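Week 6 notes: Can a machine do the chores yet?
Instructor: Priya Pettigrew

Welcome back, everyone! Last week we left off with Troels Thorlacius and his argument that a chore is really a whole string of small decisions, and I'd like to stay with that a little longer, since so many of you wrote to me about it.

Think of tidying a floor. You and I step over a cable without giving it a thought (well, most days), but a machine has to find that thin dark line on the carpet first, and then decide what to do about it.
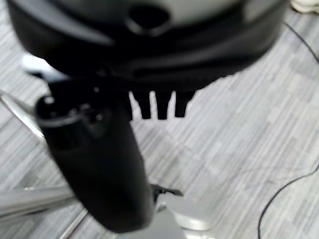 Now, the Larana reading reports 138 attempts at simple household jobs, and I'd ask you to look closely at what was counted as a success – the authors are generous in places, and Kiri Trevaskis says so in her reply. A job finished with a person standing by to help is still a fine result, but it isn't quite what most of us mean by "done."

For next time, please read Trevaskis, pages 40 to 50, and bring one chore from your own home that you'd hand over gladly.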